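Print this page | E-mail this thread
Last updated 3/12/25

Practice skin pads: is the posh one worth it?

brernurar_bodger
My suturing pad has given up. The old wounds have gone baggy and the middle tears if you so much as look at it with a needle. The Jandwood one is dearer than the Baptista, and I'd like to know what the extra buys me apart from a nicer box.

flistgate7
Texture. The Baptista is like sewing a draught excluder. I did 173 stitches in mine and learnt mainly how to sew draught excluders.

knotagain1142
Disagree. A beginner needs something cheap enough to ruin. I've had two Baptistas since February and ruined both, very educationally. Spend the difference on thread.

flistgate7
Cheap is fine until you meet a surface that grips the needle differently and all your tidy habits fall apart. Mine did, in front of people.

brernurar_bodger
So that's one vote for suffering now and one for suffering later. Does pore detail make any difference, or is it decoration?

knotagain1142
Decoration. You could print a tattoo on it and your knots would be no better.

old_thimble
Bit of both, I'd say. The pores won't teach you anything, but a plain shiny pad makes it far too easy to see what you're doing -- skin is never so obliging. I'd worry more about thread. Black on a pale pad, every time, and leave the blue for when you're feeling brave. Turn the pad round when one side gets tatty, and don't keep going back to the same cut.

flistgate7
I can live with that. Still not buying another draught excluder.

brernurar_bodger
Pad choice is down to the Jandwood, then, and I'll sulk about the price in private. I want a surface with a bit of grain to it and a cut that stays put while I fumble. Fine pores and short white fibres on a pale pinkish pad, with black thread you can pick out at the wound line, would suit me very well, and old_thimble can consider the point about colour taken.

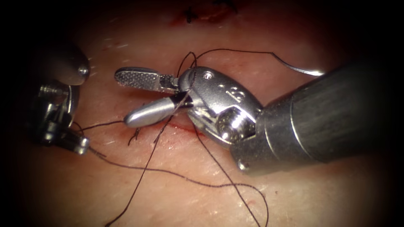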